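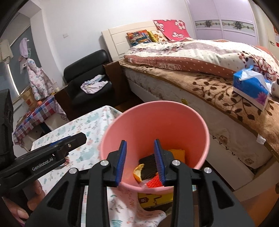

Good evening, and thank you all so much for coming out. I'm Estela Espinoza, and tonight I get to talk about my favorite thing in the world — the homemade rap mixtape! We pressed 320 copies of the first Skalach tape and sold them out of a backpack, bless us. (Pause, play the Nendska intro.)
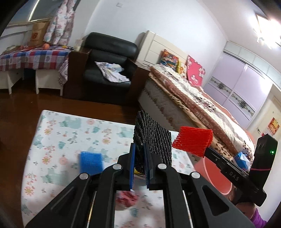
How many did we press of the second one?
We went up to 1,000, and the Diltberg record shop took the first box.

Now let me play you side two, all the way through.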